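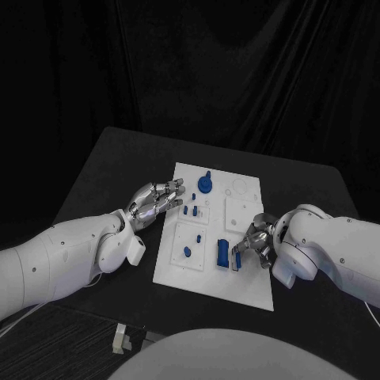 About the Drelier School

The Drelier School is an independent day school for students in grades six through twelve. It was founded in 2000 by a group of parents and teachers who wanted a smaller school on the east side of the river, and it has occupied the former Hanano dry goods building ever since. Enrollment for the current year is 134.

Our Program

All students take English, history, mathematics, science and one foreign language in every year of attendance. Art and music are required through grade nine and may be continued as electives. Classes meet in periods of 70 minutes, an arrangement adopted early in the school's history and kept at the request of the faculty.

Students in the upper grades complete a long paper on a subject of their own choosing. Each paper is read by two members of the faculty and presented to the school in March. Bound copies are kept in the library and may be read by visitors on request.

Faculty and Leadership

Pauline Haslam has served as Head of School for nine years. She came to Drelier as a teacher of Latin and continues to teach one section of the beginning course. Dilwyn Gwilliam is Dean of Students and oversees advising, attendance and the athletic program. Every student is assigned a faculty advisor on entering the school and, where schedules allow, remains with that advisor until graduation.

The Building

The main building has three floors. Classrooms are on the first and second, and the library and the Crăciun Reading Room are on the third – the reading room was given by the family of an early graduate and is open to students until 5:30 p.m. The gymnasium is across the courtyard. Outdoor teams practice at Flinditz Field, four blocks north, and students walk there with a coach.

Governance and Tuition

The school is governed by a board of trustees, which meets during the academic year and appoints the Head of School. Drelier has no religious affiliation. Tuition covers books, laboratory fees and lunch. Financial aid is awarded on the basis of need, and families must apply for it each year.

Visiting

Tours are offered by appointment on school mornings, beginning at 9:15 a.m. Families considering admission are asked to call the main office – prospective students are welcome to attend a class on the same visit.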